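Gritulen grasp paper – does the 24 out of 30 mean anything?

kulfan_dex
Read the Gritulen paper twice now. They pretrain on 1000 teleop demos, then claim the hand can pick a named ball out of a cluttered group 24 times out of 30. Everyone on my feed is treating this as solved. Am I the only one who thinks 30 trials is thin?

Phuthong_lab_rat
It's thin but it's normal. Most hand papers give you 10 or 20 and a highlight reel. At least these people list the failures.

kulfan_dex
They list them, sure. "Object slipped" and "wrong object." No word on who set the balls out between trials. If the same person resets the table every time, you get the same easy layouts without meaning to.

servo_grump
Seconding that. Also balls on carpet is a kind choice. Carpet holds a ball in place while the fingers close. Put the same balls on a bare tabletop and show me the number again.

surachet.p
Surachet Phromma here, I ran part of the Kulham replication. Resets came from a printed list of layouts, drawn before the session. That should have been in the paper and it's my fault it got cut. I don't agree on the carpet. A soft surface gets in the way of the fingertips when they reach under something, and our worst failures came from that.

servo_grump
Then run both and publish both. "It's harder on carpet" is a claim too.

surachet.p
Fair. We have 2 surfaces planned for April.

Phuthong_lab_rat
What counted as a success? Lifted, or lifted and held? The Grinutham people got burned on that.

surachet.p
Lifted clear and held until the operator called it.

kulfan_dex
"Until the operator called it" – so no fixed hold time. I'd call that a soft number. Not saying anyone cheated, I just wouldn't build on it yet.

surachet.p
I'll bring up a fixed time with the group. Our setup is below if anyone wants to argue about the surface some more.
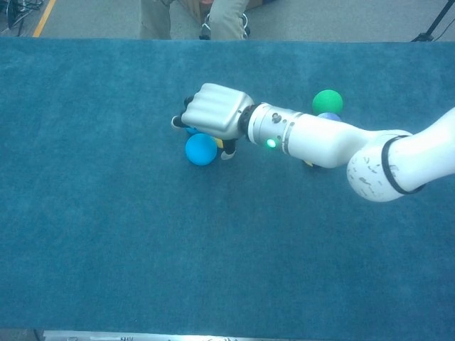
Would more trials fix the problem with the hold time?

More trials would narrow the error on the success rate, but the hold time would still have to be set before testing starts.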